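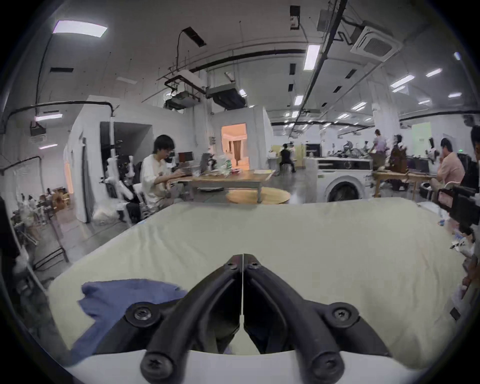

Totora workshop, April

Second go at the pale green on cotton. The last batch came out closer to khaki and I want a gray-green that still looks green at night under a lamp. Same cloth as before, the plain Fashola sheeting, 600 grams dry weight, torn instead of cut so the grain stays straight. Edges left raw. They fray in the pot and I spent a while picking threads out of the drain again. Next time zigzag them first.

Scour went in first thing. Washing soda and a little neutral soap, simmered with the lid on, and the water was the color of weak tea when I lifted the lid. The Fashola cloth is sold as ready to dye and it isn't. Drained, refilled with clean water, simmered again. Second water nearly clear. I used to stop after one scour and blame the mordant for the blotches.

Mordant: the alum acetate from Coleck, new bag. It dissolves slower than the old bag did and leaves a fine white sludge at the bottom of the jug. Strained it through a coffee filter before it went in the pot. Kept the bath at 40 degrees C and turned the cloth by hand every few minutes until my arms gave out, then left it alone with a plate on top to keep it under. There was one fold sticking up past the plate when I came back. Pushed it under and marked that corner with a safety pin so I can check for a pale patch.

Chalk dip after, then a rinse. Whoever has the chalk bucket next, please stir from the bottom, there is a hard cake down there.

Dye: dried weld, chopped, soaked overnight, strained twice. I had planned on fresh but the bed by the fence is only just coming up. The weld liquor smelled the way it always does, windows open. A pinch of chalk in the pot brought the yellow up fast. Cut six swatches off the end of the sheeting before the main piece went in, so I could play with the iron without risking the lot.

Swatches, all out of the same yellow:

A - no iron. Clear lemon yellow. Pretty but of no use for this job.
B - quick dip in iron water, straight out. Yellow with a dull edge to it. Nearly the same as A once rinsed.
C - iron, left longer. Olive. Close to last month's khaki.
D - indigo first, weak vat, then weld. Too bright, a leaf green.
E - indigo first, then weld, then a very short iron dip. Best of the lot.
F - same as E with the iron doubled. Gray, slightly brown at the fold lines.

E is what I'm after. It needs less yellow than I gave it. The indigo was the tail end of the Irnamora vat, which was already tired, and I think a tired vat is right for it. If someone feeds the vat before I do the main piece I will have to dilute, so I've taped a note on the lid. 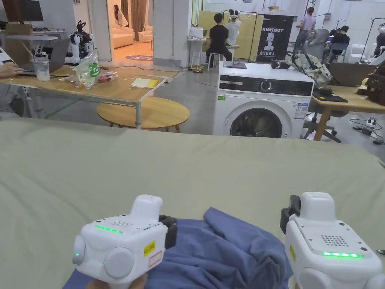

Bed with the pale sage-green sheet on.

Things to sort out before the full piece:

The big steel pot is too narrow for a full width of sheeting. It goes in, but it can't move, and cloth that can't move dyes in stripes. Either split the piece in 2 and match the halves or borrow the oval boiler from the print room. I would rather have the boiler. Matching halves across an iron bath is luck.

Iron goes in last and in its own bucket. Do not put the iron spoon back in the weld jar. The weld jar now has a brown ring and I had to throw out what was left in the bottom.

Cotton dries a good deal lighter than it looks wet. I keep forgetting and pulling things too early. Swatch E looked nearly bottle green when it came out, and on the line it went soft and chalky, so judge the main piece against a wet scrap of E and not the dry one. I've put a spare piece of E in the drawer with the thermometers for wetting.

Light test: half of each swatch taped under card on the south window. Weld usually holds. The iron ones may go browner. Leave the card alone until I take it down, even if it is in the way of the blind.

Wash test still to do. Pin A to F on a white scrap and put them through with the towels, ordinary soap, no brightener. The blue box on the shelf has brightener in it. Use the plain flakes in the tin.

Pinned corner checked once dry. There is a pale patch the size of a thumb, so the fold did sit out of the mordant. That end can be hem.

Out of chalk after this. Alum acetate is fine for one more batch of the same weight. Boiler is free Saturday if the print room doesn't need it.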